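Budget thread for the second arm. People asked what we're spending and on what, so I'm putting it in one place.

The arm itself is the easy part. We had quotes from Ulteo and Astier. Astier was cheaper to buy, but its service contract starts in year one and Ulteo's starts in year three. Over 3 years they come out nearly level.

What I got wrong last time was everything that isn't the arm. Mounting plates, spare fingers, cables, a decent table. In February I'd put down one line called "sundries" and it was gone in 6 weeks.
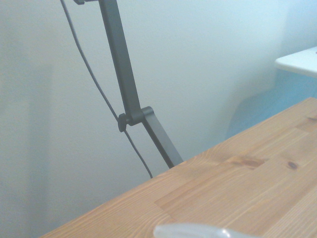 Wudusham, Tuesday, May 2, 2023

Table first. We're keeping the pine top. It has knots and the strips don't quite match in colour, but it's paid for. A new bench from Aquino would take more than 200 out of the budget and I'd sooner have the spare fingers.

Lighting next. I've allowed for 2 lamps per station. Jointed arms, the sort with a knob at the hinge so you can lock the angle. Cheap ones droop and then you're chasing shadows all afternoon.

Botond Takács asked whether we should lease. I priced it. Leasing makes sense if you expect to swap the arm early, and we don't. We'd also have to insure it ourselves either way.

Still open: delivery. Ulteo quotes to the kerb only, so getting it up the stairs is on us. If anyone has used a local firm for this, please send me the name and what they charged.

Order goes in once I've had the delivery price. Spreadsheet to follow when I've tidied up the column headings.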